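Home Explore Notifications Messages Log in

Search posts
Enter keyword Go

Thread by the same author
November 10, 2025

1/ I've slept on a straw mat since May and a few people have asked how it's going, so I'll put it all in one thread. Short version: I like it, with some complaints.

2/ I used to have a memory foam mattress from Grutance. It was fine in winter. In summer I woke up at three every night with my back stuck to the sheet.

3/ Woven straw as bedding:
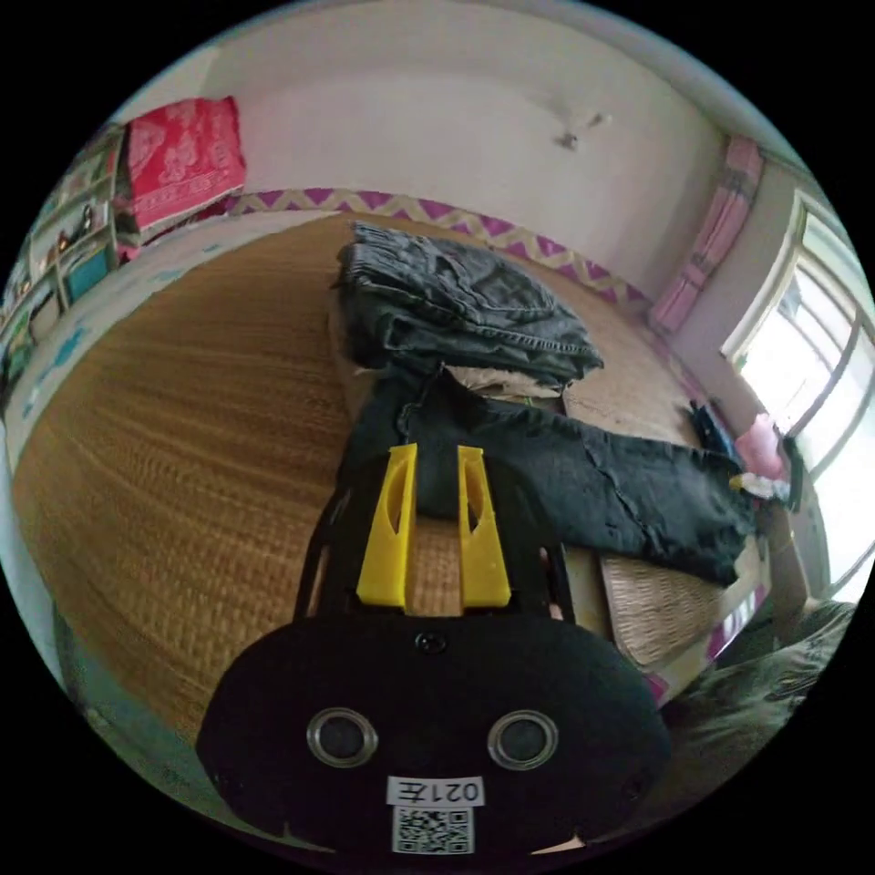
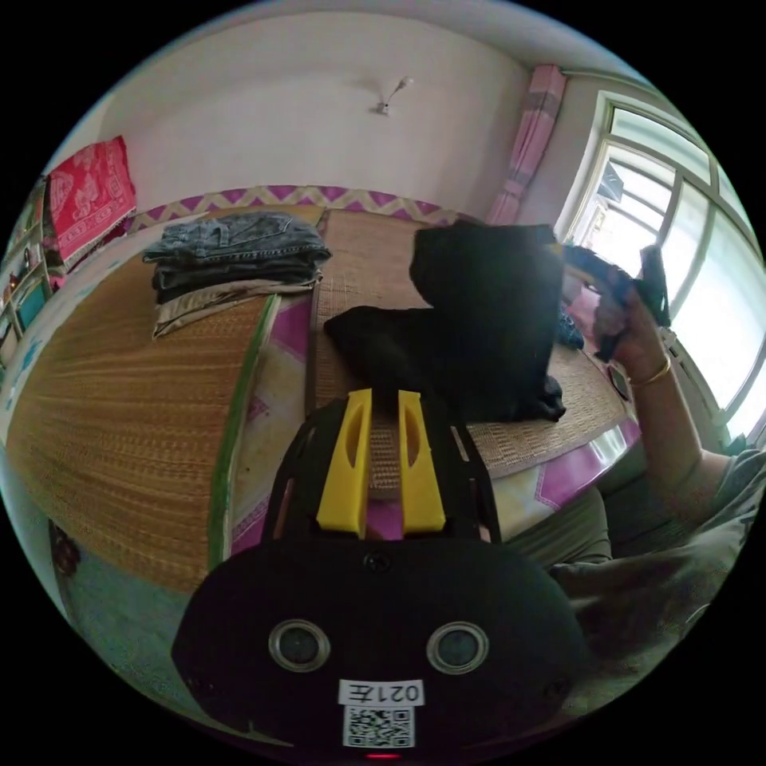

4/ Cost. Mine was 144 pounds from the Testa shop in Muscombe, delivery included. You can pay 100 for a thinner one. I tried the thinner one in the shop and could feel the slats through it.

5/ The smell. New straw smells like a barn for the first fortnight. I didn't mind it. If you have hay fever, ask to borrow an old one first and see how you get on.

6/ Firmness. It is firm. I sleep on my back and got used to it in a week. Side sleepers will want a thin cotton pad on top, or their hips will complain.

7/ Cleaning. Wipe along the weave with a cloth you've wrung out hard, never across it. Then leave the window open until the mat is dry. I do mine on Sunday mornings, or whenever I remember.

Correction to 7: I said never across. The leaflet says across is all right with a dry cloth. Along if it's damp.

8/ Damp is the main problem. Straw on a solid base in a British bedroom will go mouldy. You need slats, or you need to lift the mat and lean it against the wall for 2 hours a week. I got a small green patch in the first month by doing neither.

9/ I got rid of the patch with surgical spirit and an old toothbrush. There's still a mark. It's on the underside so I've left it.

10/ Sheets. A fitted sheet won't stay on, the mat's too thin for the elastic to grip. I use a flat one and tuck it under. In hot weather I don't bother with a sheet at all, which leaves you with lines on your arms.

11/ Winter. Too early to say. It's been colder this past week and I've added a wool blanket underneath me. If that isn't enough the foam is still in the loft.

12/ Someone asked about the Plulletberg mats with the rubber backing. I haven't tried one. I'd worry about the backing holding water in, but if you've got one, tell me.

Comments (4)

mossbank: Had the Plulletberg for a year. No mould but the backing has started to peel at the corners.

tilly_r: Does it shed? I've got a crawling baby.

dunlin44: Mine shed bits for a month and then stopped. Hoover with the brush on.

oldkettle: Three in the morning is my life. Looking at the Testa ones now.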